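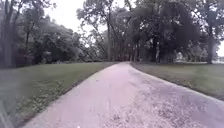

How to keep the edge of a garden path clean

Garden care | Paths and lawns

3 min read

Grass grows over a path slowly, so many people see it too late. I do this work two times in the year, in August and again in the autumn.

1. Sweep the leaves away from the edge first.
2. Put a string along the path – it must be tight.
3. Cut down along the string with a half-moon edger, 2 inches deep.
4. Pull out the weeds by hand, with the root.
5. Brush the loose soil back to the lawn.

If the ground is very hard, give it water the evening before. My neighbor Dirk Visser uses an old bread knife for the corners, and it works well.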